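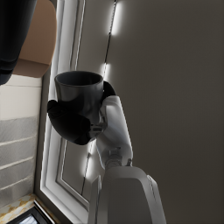
Hot drinks lose heat by three routes, and the open surface accounts for most of it. Zirka, a small test lab, began its February trials by filling each vessel at 96 degrees Celsius and logging until the liquid reached 70. 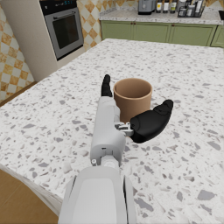 Lids changed the curve more than wall thickness did. A preheated stoneware mug from Skustby held its temperature nine minutes longer than the same mug filled cold.

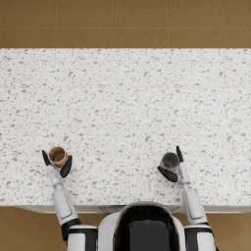

Dong-hyun Ban disputes the method, arguing that a still room flatters every vessel and that the trials should be repeated under a slow fan. Zirka has scheduled that run next.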